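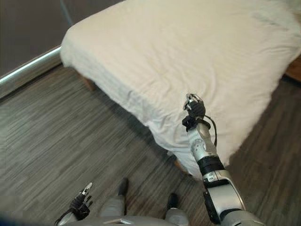
Support > Bedrooms > Bed linen > Fitted and flat sheets > Ticket: sheet rides up at front corner

Status: Closed
Product: Kassa flat sheet, double, cream
Bed: Nekberg wooden frame, short legs
Opened: Sunday, 09:40

Reported fault
Sheet will not stay tucked at the front left corner. By morning the corner has come out and the fabric hangs down the long side, low enough to catch with a foot. Far side holds. Customer has washed the sheet at 40 and line dried it. No tears, seams intact.

First reply, 11:15
Please confirm the following:
- mattress depth, measured at the corner and not taken from the label
- whether a topper or protector is fitted
- whether the sheet is flat or fitted (the order shows flat)
- gap between mattress and frame along the long side

Customer reply, 13:05
Depth 300 mm including a Kasamum topper. Without the topper it is a good deal less. Sheet is flat. Gap on the long side is tight, fingers only. The corner has been folded under in several layers because there was spare cloth at that end.

Diagnosis
Two causes, both likely.
The sheet was centred by eye on a bed standing at an angle to the wall, and has gone on skewed. Spare cloth collects at one corner and the opposite corner runs short. Stacking the excess makes a thick, rounded fold that the mattress weight does not grip.
The topper moves on the mattress and takes the sheet with it. Straps were left off when it was fitted.

Steps given
1. Strip the bed to the mattress. Refit the topper with all straps on.
2. Find the centre crease of the sheet and line it up with the middle of the head end. Ignore the wall and the floorboards – use the mattress edge only.
3. Tuck the head end first, then the foot.
4. At each corner lift the side drop on to the mattress to make a diagonal fold, tuck what still hangs, then bring the drop down and tuck that.
5. Lift the mattress slightly when tucking the long side. Push the cloth flat with the palm. Do not roll it.
6. Pull out surface wrinkles towards the foot before the last tuck.

Result
Customer reports corner held for 2 nights. Slight slack on the long side on the second morning, tucked back in by hand. Surface creases remain after line drying. Advised to iron damp if wanted, not a fault.

Notes
Replacement not sent. If the fault returns, quote for the deeper Brultico fitted sheet and check stock in cream first. Linked to 2 earlier tickets, same topper, straps left off in both.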